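Looking after the Soriano arm: questions I keep getting

3 May 2019
463 views · 17 comments · 5 shares

I've been running one small arm on a wooden table in the Rurncombe workshop long enough that the same questions land in my inbox every month. I've put them all in one place so I can send a link and get back to my coffee. Everything below is about my own setup: a Soriano arm, a Pronetti two-finger gripper, and a little wrist camera on a Flaven bracket. If yours is different, the habits should carry over, but check your own manual for the numbers.

Do I need a special bench?

No. Mine is a plain wooden table, and I like it because I can clamp things to it anywhere. What you do need is a bench that doesn't wander. I had mine on casters for the first winter and it crept a tiny bit every time the arm stopped hard, so by March all my taught points were off and I'd blamed everything except the wheels. The casters are gone now and the base is bolted through the top with big washers underneath. Check those bolts with a wrench before you start chasing any position error. Please. I have lost whole evenings.

How often do you recalibrate the camera?

Any time I've touched the bracket, plus once a month whether it seems to need it or not. The bracket screws on mine work loose, and a small tilt up at the wrist turns into a big miss down on the table. I put a paint mark across each screw head and onto the bracket, so a quick look tells me if one has turned. I used to use thread locker too, the strong kind, and then I had to take the bracket off. Use the gentle kind!

What order do you start things up in?

Controller first, then let it finish its checks, then home the arm, then open and close the gripper a few times with nothing in it, then the camera. I do the camera last so it isn't hunting for its picture while the wrist swings around. After that I run the whole pick path at slow speed with the stop button in my hand. It takes a few minutes and I still do it every single time.

My camera view is a mess when the arm moves. Is the camera bad?

Probably not, so hold off on ordering a new one.

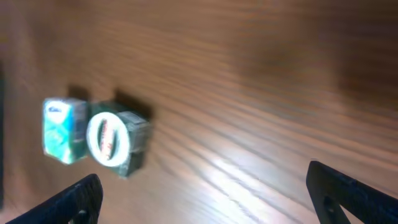

Motion blur and glare are two separate problems, and it helps to fix them one at a time. For blur, shorten the exposure and have the arm come to a full stop before it grabs the picture it's going to use for the pick. My settle time was far too short for ages. On my table the grain smears into long streaks and the lettering on the teal box is too blurred to read, while the big round label on the dark green one still stands out, so if I had to pick something for the software to look for on a moving shot, I'd go with a big bold shape over small print. Glare is the other half. A varnished top throws light straight back up at the wrist, and in my case the bright patch sits right in the wide gap between the fingers, exactly where you'd like a nice calm background. Move the lamp before you touch any settings. A sheet of dull paper under the work helps a lot as well, as long as you tape down all the corners.

Do you clean the gripper fingers?

Yep, with a lint-free cloth and a little rubbing alcohol, after I've checked that the finger material can take it. Power off first. I wipe the inside faces and then go into the cutouts with a cotton swab. Cardboard dust is the main offender if you pick boxes all day — it packs into corners and you end up with a slick finger that drops things. Then I look for chips and worn corners at the tips. If one finger needs replacing I swap both, and then I redo the gripper zero.

It squeezes too hard and dents the box. Help?

Lower the force setting a step at a time and try again with an empty carton you don't care about. Also check that you're telling it the right closing width. I once had a width of 17 millimeters saved from an old job, and the poor gripper was doing its best to get there through a box a lot wider than that. Slower closing helps too. If the box shifts sideways as the fingers shut, your pick point is off center, and no force setting is going to sort that out.

What spares do you keep?

A pair of fingers, a camera cable, bracket screws and one fuse for the controller. The cable is the one I've used most. It flexes at the wrist all day long, so leave a loose loop there and don't zip-tie it tight right at the joint. If your picture drops out only in certain poses, suspect the cable.

Can I leave it running while I go to lunch?

I don't.

Is there a printable checklist?

Working on it. The one taped to my wall has too many arrows on it to scan.

Related
Bolting down a small arm without ruining the table
Flaven bracket: which screws fit
Gripper zero on the Pronetti, step by step
Why my saved points drifted
Wrist cables and how I route them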